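## 3. First start of the Narno notebook

Before you begin, please charge the battery to at least 43 percent. The notebook can work from the wall plug too, but the set-up must not be interrupted.

1. Open the lid and press the power key for five seconds. The key light turns from orange to white.
2. Choose your language and keyboard. If you choose the wrong keyboard, you can change it later under **Settings > Input**.
3. Connect to your wireless network. Networks with a login page (hotels, airports) do not work in this step – use a phone hotspot.
4. Sign in with your Nelomen account, or select **Local user**.
5. Wait for the first update. It takes roughly 12 minutes, and the screen can go black two times.

**Caution:** Do not close the lid during step 5. If the update stops in the middle, you must restore the notebook from a USB stick, as described in section 5.

**Note:** The restore image is 473 MB. Save it on a stick which has no other files, because everything on the stick will be erased.

### 3.1 Moving files from your old computer

1. Install the Girnley transfer tool on the old computer.
2. Put both computers on the same network.
3. Type the code from the Narno screen into the tool and press **Send**. 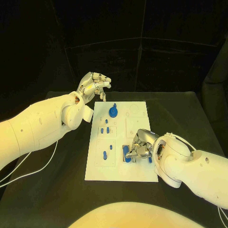
Kieran Treloar wrote to us that his code was refused every time until he turned off the VPN on the old computer, and after this the transfer went through at the first try. We have added this to the steps for version 2 of the guide. Until then, please turn off any VPN before you type the code, and turn it on again when the tool shows **Finished**.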